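3. Rules for Setting Up and Reporting Simulated Tabletop Scenes

Before we come to the rules themselves, it may help to say a little about how they grew. When the Griston guidelines were first drafted in September, most of us thought of the objects on the table as the easy part of a simulated trial, and we spent our pages on controllers and scoring instead. It was only when we tried to repeat one another's runs that we saw how much had been left to habit. Figure 1 gives two views from the simulated workcell that we used while writing this section.
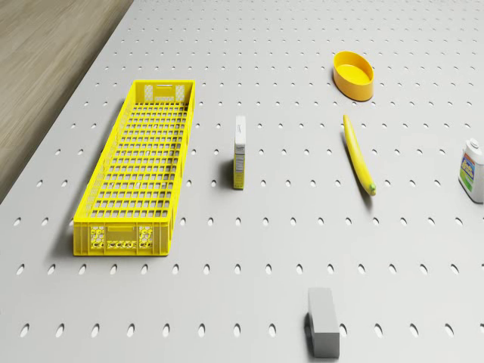
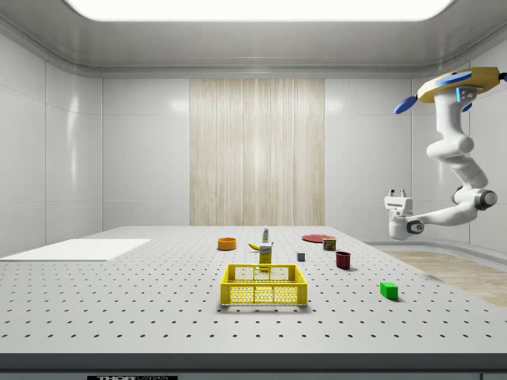
Figure 1. Two rendered views of the simulated workcell. First: part of the table seen from above at an angle. Second: a wider view with the arm and the room.

3.1 Describing the layout

Our first rule is that every object in a scene must be listed by its model name, position and heading, and that this list must be stored with the results of the run. A picture is a fine companion to such a list but a poor replacement for it. In the first view of Figure 1, for instance, a bottle at the right edge is only partly in view, and a gray block lies on a surface of nearly the same gray, so that a reader working from that picture alone could easily pass over the one and misjudge the other. The wider view brings in the arm and a good many more objects, but from that angle the red plate toward the back is seen as a wide ellipse, and we would not want anyone to measure its place on the table from there.

We ask, then, that authors give at least one close view and one wide view for each family of layouts, and that both be rendered at the full size used in the trials. If the camera used for the robot's own input is a different one, please say so, and give its pose in the same coordinates as the objects. The hole pattern of the table may be used as a visual check on these numbers, and we have found it a kind and patient helper in that role, but the stored coordinates are always the ones that count.

3.2 Choosing and placing objects

The second rule has to do with color. It is very natural to pick bright things, and we are as fond of them as anyone. Still, a set in which the container and several of the items share a color will test something different from a set in which they do not. The crate, the bowl and the banana in the first view are all yellow or close to it, and we think a layout of that sort is well worth keeping, so long as the paper mentions it and reports those runs apart from the others. The Zosstead object list has a column for main color, and filling it in takes very little time.

Placement should be drawn from a stated range with a stated seed. Layouts arranged by hand are welcome too, but they should be marked as such and never mixed into the random pool. For our own tests we drew 1000 layouts and dropped those in which two objects overlapped at the start or in which something had tipped over while settling. That left 778, and we report both numbers, as we would ask any other group to do. Dropping a layout after seeing how the robot fared on it is not allowed under any reading of these rules.

3.3 Starting pose and clearances

Each trial begins with the gripper empty and clear of every object. In the second view it is in the air to the right of the table, above the level of the mug and the green block, holding nothing. The rule asks for the joint angles at this moment to be written out in full, including the opening of the fingers. We were a bit slow to see the need for this last item ourselves, and 11 of our early runs had to be repeated on account of it.

Walls, floor and ceiling should be part of the collision model whenever they are part of the rendered room. The Dvořáček checker, which we describe in Section 4, reads the scene file and warns the user if a surface has been given a look but no solid shape. It does not judge whether the shape is a good one, and a person must still go over it before the first trial is logged.

3.4 Keeping the record

Scene files, seeds and renderings are to be kept together under one version number. In the Irndale archive, which now holds over 2000 scenes, a change to any object model, however small, starts a new version, and earlier results stay tied to the old one. Some groups have told us that this feels heavy for a change of texture or label. We have a good deal of sympathy with that, but we have left the rule as it stands for the present edition, and will return to it once the comparison in Section 5 has been repeated with a second simulator.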